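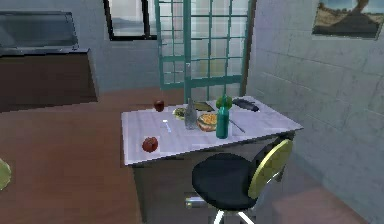
Unit 3 handout — Simulated success and what it's worth
Robot Manipulation Project, February 2020
Instructor: Shirley Cloutier

Jaxon Campbell's team ran 2,000 pick attempts in the simulator and wants to move on to the real arm. I'm not convinced yet. A high score on a cluttered desk tells me the policy likes that desk. Move the clear bottle in front of something else and run it again.

Questions I will ask every team:

Who picked the object positions, and were they ever changed?
Does a grasp count if the apple gets lifted but the green bottle goes over?
How thin is the knife's collision shape? Simulators are generous about this.
What does your depth sensor do with glass? The rendered one never complains. Ours does.

Garnet MacDonald's team reported an average with no failures listed. Please redo it.

For next class: 3,000 new attempts with shuffled layouts, failures sorted by object, and two pages of writing. No highlight videos.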